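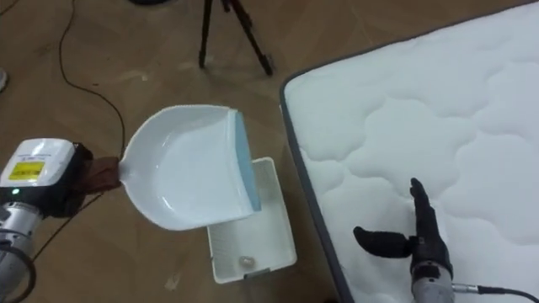
Week 11. Grasp state as an input to the planner.

Once a tool is grasped, the planner should treat it as the last link of the arm. The collision model then has to include the tool, and the control point moves from the gripper to the working edge. For the dustpan held over the tray, that point is on the blue strip along the lip. The wrap on the handle hides part of the contact area, so estimate the tool pose from the pan body.

The other hand gets its own constraint. Over the mattress, use a minimum height of 12 mm in the planner, and leave contact to the force loop.

Run the planner at 60 Hz and log every rejected plan with its cause.

Exercise (Huamán): add a tilt limit to the Hapeta config so an upward-facing scoop stays level to within 11 degrees. Read Pan's notes on attached bodies first.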